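**Brilent Shelf Kit - head-worn capture and shelf-tidying trainer**

Reviewed at the Lorkville open day, May 4, 2023
Supplier: Bemcombe (sales and leasing)
Listing notes by Hammad Mughal

Bemcombe asked us to list the Brilent Shelf Kit in time for summer orders. We said we would want to see it used first, so they let us into the Lorkville open day. What follows is the supplier's offer with our notes beside it. The notes are longer than the offer.

## What it is sold for

The kit records a shelf worker's hands from head height, and the recordings are used to train a two-armed robot to face up stock. Brilent's brochure says it "learns any aisle." We would ask any buyer to read that line slowly. The aisle at the demonstration was snack pouches on plain gray metal shelving, and that was the only kind of stock we were shown.

To be fair to them, pouches are a hard place to start. They slump, they lean on each other, and a front row that looks fine from the door can have one pack standing well forward of its neighbor.

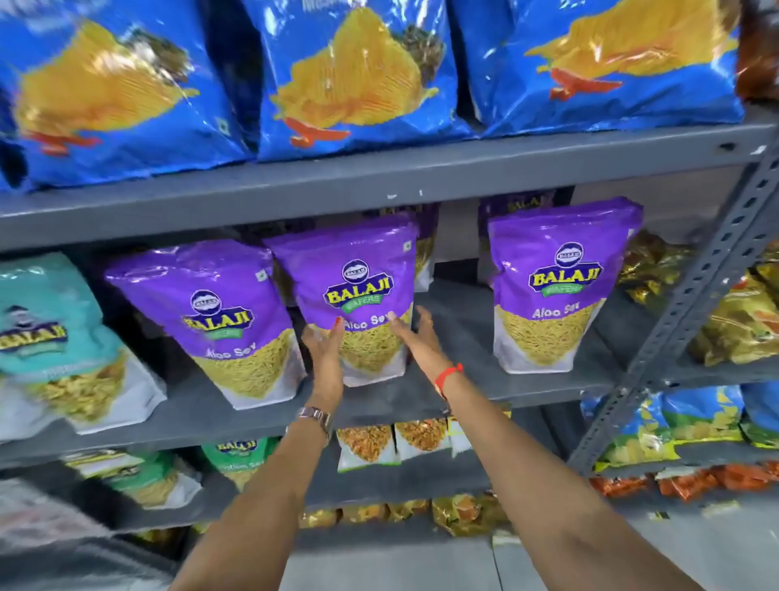
*Squaring up a pouch of Aloo Sev on the middle shelf, both hands on the front.*

The view is good. You get both hands, the pack and the shelf edges, and a fair bit of the next bay over. I had expected forearms blocking everything and was wrong about that. They do cover part of the lower shelf, so if your interest is in low stock, ask for footage of low stock.

## What's in the box

- Head mount with camera, adjustable band
- 2 batteries and a charger
- Carry case
- Desktop software, 3 seats
- Setup guide (the January edition, which doesn't match the current menus)

The robot is not included. I mention it as the brochure cover might lead you to think otherwise. It is leased separately, and Bemcombe would not give us a price to print.

## How it did on the day

The presenter talked mostly about speed. I was more interested in the awkward packs. A tall pouch that has to be tipped to get it clear of the one behind is easy for a person and a real test for a machine, and so is a pouch lying on its side with the back panel showing.
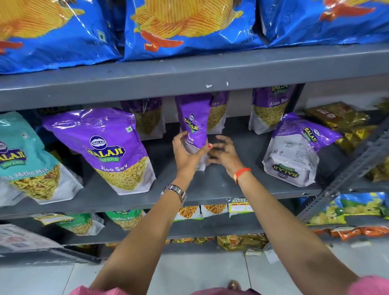 *A narrow purple packet tilted in the grip, with another tipped over to the right.*

Fast fingers smear a little in the picture. Brilent says its software copes with this. Maybe so - we were not shown the software coping with it, only a slide that said it did.

I asked how much recording a store would need before the robot was any use. The answer was "roughly 1,000 clips," and then, when I asked again after lunch, "it depends on the range." Get that figure in writing along with what counts as a clip.

## Who might want it

Research groups and larger chains with somebody on staff to label footage. The mount is light and the recordings are clear enough to work from. A small grocer hoping to save on evening hours should wait.

The Kikuchi mount we already stock will fit the same case and costs less, though it comes without the labeling software.

## Ordering

Lead time is 7 weeks. Returns are accepted on unopened kits only, which we don't like and have told them so. Demo loans can be arranged through our equipment desk - ask for Hammad, and say what kind of stock you plan to record.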